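Skondar Kitchenware Reuse Project
Interim progress report to the Kisley Fund
May 20, 2019

1. Scope of this report

The report covers work on the second work package, sorting and stacking of mixed household tableware. Collection was covered in the previous report and is mentioned only where it affects the sorting results. The grant pays for the counter fit-out, protective surfaces, storage trays and staff hours at the Ranico Street kitchen.

The target for the period was 400 pieces sorted, stacked and placed in storage. The target was met. Breakage during handling was 4 pieces, all ceramic. Chipped items found at intake are recorded separately and are not included in that figure.

2. Work surface

Sorting was first done directly on the bare countertop. Ceramic foot rings scraped on the stone-look surface, and metal bowls slid when placed at an angle. A tan felt mat was then adopted as the standard surface for all sorting. It is laid over the counter and stays in place between batches.

The mat gives enough friction for a large steel bowl to be tilted and its interior checked for scratches. Scratching alone is not a ground for rejection. Steel bowls are rejected for dents at the rim, loose rolled edges or rust. Small cups may be laid on their sides on the mat during intake, provided they are kept clear of the larger metal items.

Felt has two drawbacks. It wrinkles, and a plate set down across a fold does not sit flat. It also holds crumbs and grit, which can mark a glaze. The mat is now shaken out after each batch and smoothed before the next one starts. A spare has been ordered from Hegedűs and will be charged to the existing surfaces line. 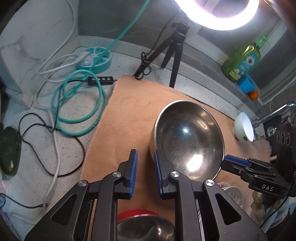

3. Bowls

Bowls arrive in mixed sizes and few of them match. The original plan called for stacking by set. This was dropped early in the period, when only 11 complete sets had been identified. Bowls are now stacked by diameter and depth, and color is ignored.

The current rules are as follows. A shallower bowl may be nested into a deeper one if it does not bind. Ceramic may be nested with a bowl of a different color, so a blue-green ceramic bowl and one with a dark red interior can share a stack. A nested pair is held at the rim when it is turned on edge. Steel mixing bowls are stored apart from ceramic.

Binding remains the main fault. When two bowls of nearly the same diameter are pushed together, the inner one can lock against the wall of the outer one. Two of the four breakages occurred while locked bowls were being separated. The instruction sheet now requires a paper spacer where the gap at the rim is too small to see.

Pot lids do not stack well and take up mat space. They are stood upright against the wall at the back of the counter until a matching pot is found. Unmatched lids are held for 24 days and then sent to metal recycling.

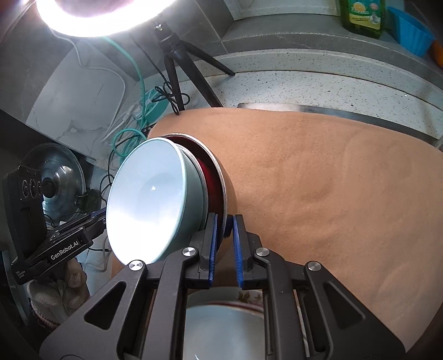 4. Plates and dishes

Plates make up the largest share of the stock. Floral patterns are common, and the same shape often turns up with different decoration. As with bowls, pattern is no longer used as a sorting key. A deep dish with a gray leaf border can be stored against a flatter plate with pink flowers and green leaves if the larger one is placed behind.

Plates are moved in pairs, on edge, with pressure applied to both faces near the lower rim. Single handling was slower and gave no reduction in chips. Lifting three or more at once was tried and stopped, as the middle plate tended to slip.
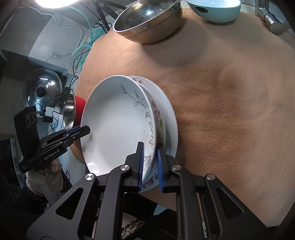
Storage trays are divided to take plates on edge. The dividers supplied are too narrow for deep dishes, and these are being kept flat in short piles. Wider dividers have been requested from the tray supplier at no charge. No delivery date has been confirmed.

5. Budget and schedule

Spending on surfaces and trays is within the approved amounts. Staff hours ran slightly over in the first half of the period while the sorting rules were being changed, and came back to plan once the instruction sheet was issued. No transfer between budget lines is requested.

6. Next period

Work will continue with cups and small dishes, which have been taken in but not yet graded. Sizing rules for cups are in draft. The divider problem will be reported on again in the next report, together with the first figures for stock released to partner households.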